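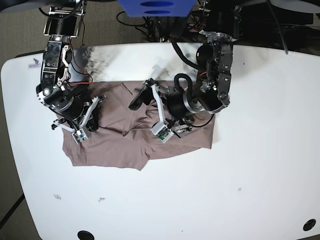
Ticket 632
Product: Jultov two-arm folding kit, evaluation unit
Site: Pornham
Supplier support: Caldeira
Priority: normal
Status: closed, with one item carried over

Fault as reported
Left gripper stops responding partway through a garment cycle. The arm holds position, the right arm finishes its move and the controller shows "finger module timeout, L". Restarting the cycle clears the message. Seen 13 times in the first 100 cycles, all on T-shirts. No failures on tea towels.

Setup
Table and both overhead arms as supplied. White printed fingers, fingertip modules with the boards exposed, standard pads. Skemura control software, release from February. No changes made on site except cycle speed, which was lowered one step during training.

Log

09:10 Site asked to send the controller log and confirm which lead serves the left fingertip module. Log received. The timeout always falls within the wrist turn, never during the approach.

09:45 Software ruled out for now. Site swapped the left and right module addresses in the settings. Message still names the left side.

10:30 Modules swapped between arms. Fault stayed on the left. Module is good.

11:05 Site asked to turn the left wrist by hand with the power on and the motors released. Reading drops out near the end of travel and comes back when the wrist is turned back. Points to the lead or its plug.

11:20 Cable run checked. The short lead behind the left gripper had been clipped too tightly at the wrist, so it pulled on the plug at full turn. A T-shirt needs the full turn for the sleeve fold and a tea towel does not, which fits the pattern in the report.

11:50 Clip moved back by one hole, plug reseated, slack checked through the whole range. 100 cycles run on T-shirts with no timeout.

14:15 Site asked whether the lead should be replaced anyway. Yes – the plug has been under strain and the part is covered during the evaluation. Spare sent from Caldeira.

Second run
After the spare was fitted, the site ran 1000 cycles at the lowered speed. No timeouts. Two bad folds, both put down to the garment being laid outside the pick area.

Carried over
The assembly guide shows the clip in the tight position. Page to be corrected before the next kits go out. Until then, units already on site should be checked against the note in this ticket. Right arm clip is not affected.

Closed by support, with the site's agreement.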